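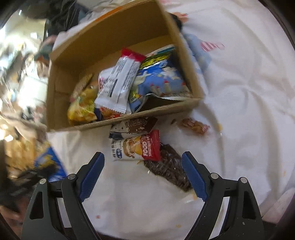 Snack box and sunflower seeds.

October 4, 2019

Went through the Wenden entrepreneurship award pack again before we decide on entering Avine. Still not convinced. The form asks for 300 words on "founder journey" and has no box for revenue, headcount or how long the firm has traded. How do they rank anyone?

Looked up past winners. Brellero took it two years running and was a sponsor both times. Could be a coincidence. Viklund is listed as a finalist, but their own site says "winner", and the organizer's page hasn't been corrected since March.

Emailed to ask who the judges are. Reply says the panel is "drawn from industry", no names. Asked a second time, plus whether finalists have to buy a table. No answer on either.

Checked coverage of the last ceremony: 6 write-ups, and four of them are the same press release with the headline changed. The other two are from people who were on stage. I can't find a customer or a lender who says the award made any difference to them.

For: the logo on the pitch deck, maybe a line in the local paper. Against: most of a week on the form, travel, and whatever the table costs.

My vote is skip it unless the judging criteria turn up in writing. If anyone here wants to enter anyway, use the real sales numbers and leave out "leading". Draft is in the shared folder, unfinished. Ask again re table price.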